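Workshop tips: getting a home-built arm to tidy the bench

If you've been following along since November, you'll know the Prarkwood shed has been trying to teach a little arm to clear up after us, and what a lovely rabbit hole it has been! I'd always start in simulation, even if you're itching to get the screwdrivers out. Keep your practice room plain, with one colour on the walls and another on the floor, and put in a single small thing to pick up. You can add the clutter later, once you trust your numbers.
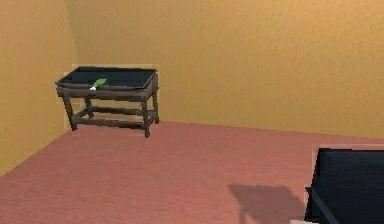 Measure your real furniture before you model it, too. I had our bench 6 cm too low for a fortnight (my own silly fault, I'd read the tape from the wrong end) and couldn't work out why every reach stopped short. Eckhard Lammers spotted it over a cuppa. Check any raised edges while you've got the tape out, and let the arm lift well clear of them before it swings sideways.

When you do move to the real thing, run it at 60 per cent speed for the first evening, keep the stop button by your good hand, and label both ends of every cable. Masking tape's fine for that, and it peels off nicely afterwards.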